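Can a machine put the toys together yet?

The workshop at Jirar is up two flights of stairs in Totutcombe, over a shop that sells paint, and by the time I reach the top I can already hear something whirring. It stops as I open the door. "It's dropped it again," says the engineer who has agreed to talk to me, and she sounds delighted.

She has spent five years on machines that do small jobs: folding tea towels, emptying a dishwasher rack, sorting cutlery, and lately the one she likes best, which is putting together the sort of flat-packed thing you buy for a child and end up building on a Sunday evening with the instructions upside down. She asked me not to use her name, partly because she thinks the work belongs to the whole room and partly, she says, because her mother would print the article out.

I start with the question everyone starts with. Can they do the chores yet?

"Some of them, some of the time, and I think that's wonderful," she says. "People hear 'some of the time' and their faces fall. But when I began, the towel job took so long that we used to go and make lunch. Now it's a towel every 129 seconds. My nan would have had the whole basket done, I know! But it's a proper fold, with the corners matched, and it will do it with a towel it's never met."

The dishwasher is further behind. Plates are fine, mugs are nearly fine, and anything with a lid is trouble. She keeps a log of failures pinned by the kettle, and when I visit it has reached 289 entries since August. Most are a single line. "Let go early" comes up a lot. So does "spoon", with no further explanation.

"I love that log," she says. "Every line on it is something we didn't know. You can't guess this stuff from a desk."

What makes a job hard for a machine is rarely what makes it hard for us. Lifting is easy, and so is doing the same thing all night. At Poojary, the small packing firm down in Draludport where two of her group's arms have been on trial, they move cartons from belt to pallet and the staff have more or less stopped looking at them. The bench next to them, where people fit little parts into bigger parts, is still done entirely by people.

"And that bench is the future, for me," she says, leaning forward. "That's where it gets good. If you can do that bench, you can do a kitchen, you can do a bedroom floor, you can do half the jobs in a house."

So we talk about screws, and we talk about them for quite a long while. A person picking up a small pin does several things without noticing. They roll it round in their fingertips until it points the right way. They look at the hole, then stop looking at the hole and go by feel. They know when it has gone in crooked, and they back it out a little before trying again. Her best arm manages this on a steel test plate, with the plate clamped down, nine tries out of 10.

Take the plate away and give it a child's table in an ordinary family room, and the number drops so far that she laughs and declines to give it to me.

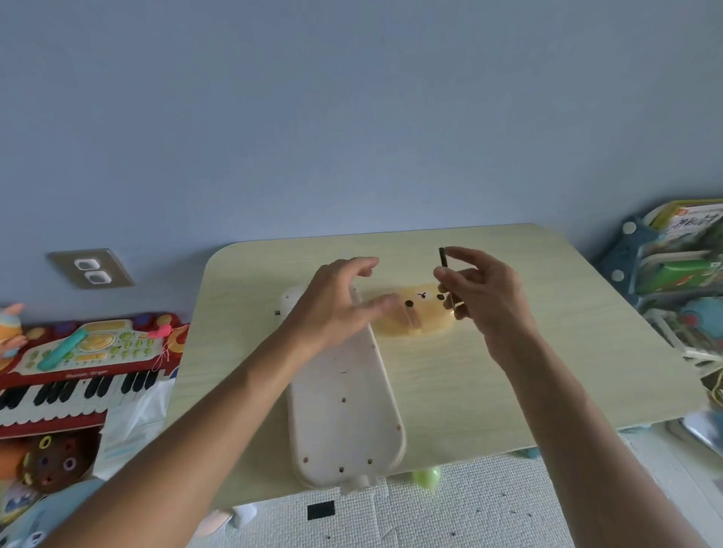 Finger and thumb on one small pin, with a board full of holes to choose from.

"Look at how much there is to sort out before you've even started," she says. "Which hole? They're all much the same. Which way round does the board go? There's a bear's face next to it, and you or I would think, right, that's the cheerful bit, that's going to be on show. A machine has to get there some other way. And look at the other hand! It's just hovering, all spread out. We've had long arguments in here about what a spare hand ought to be doing."

I ask what the answer was.

"Be near. That's as far as we've got. Be near, and be ready to hold something steady."

She doesn't think the toys and clutter of a real house are the main problem, which surprised me. The arms have become quite good at telling a keyboard from a cuddly toy, and at leaving alone whatever isn't part of the job. Touch is what she wants more of. Her newest fingertips are soft pads that can feel a thread catch, and she has me press one with my thumb while a line jumps on the screen. I do it several more times than I need to.

Would she have one at home?

"For towels, tomorrow. For the dishwasher, if you let me take the lids out first. For building the toys, give me a few years, and I'd still want to be sitting there on the floor with it, passing it the bits."

Behind her the whirring has started up again, and she turns round to watch.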